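Chapitre 7
Le bâtiment et la lumière du jour

Avant l'éclairage électrique, la profondeur d'une pièce dépendait de la hauteur de ses fenêtres. Un atelier trop large restait sombre en son milieu, et l'on y rangeait les réserves. Les constructeurs de Sondon appliquaient une règle simple : la lumière utile pénètre sur deux fois la hauteur du linteau. Cette règle reste valable pour une première estimation.

On distingue la lumière directe, qui vient du soleil, de la lumière diffuse, qui vient du ciel. La première varie d'heure en heure et produit des ombres nettes. La seconde est plus régulière ; c'est elle que l'on retient pour le calcul.
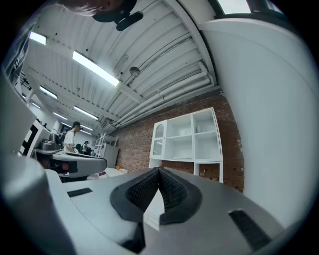 À ces deux apports s'ajoute la lumière réfléchie par les parois. Un mur blanc mat renvoie la plus grande part de ce qu'il reçoit, un mur de brique brute beaucoup moins. À la filature de Plollow, on chaulait les murs chaque année en avril, et le registre mentionne 2 769 mètres carrés traités en une seule campagne.

L'éclairement se mesure en lux. Dans la salle de lecture de Nellent, on relève 2 000 lux près des baies et dix fois moins au fond. Nous reprendrons ces valeurs à la section 10.

Dans ce chapitre, on apprendra à :
calculer un facteur de lumière du jour ;
choisir la position d'une baie ;
lire les relevés de la halle de Hadgu.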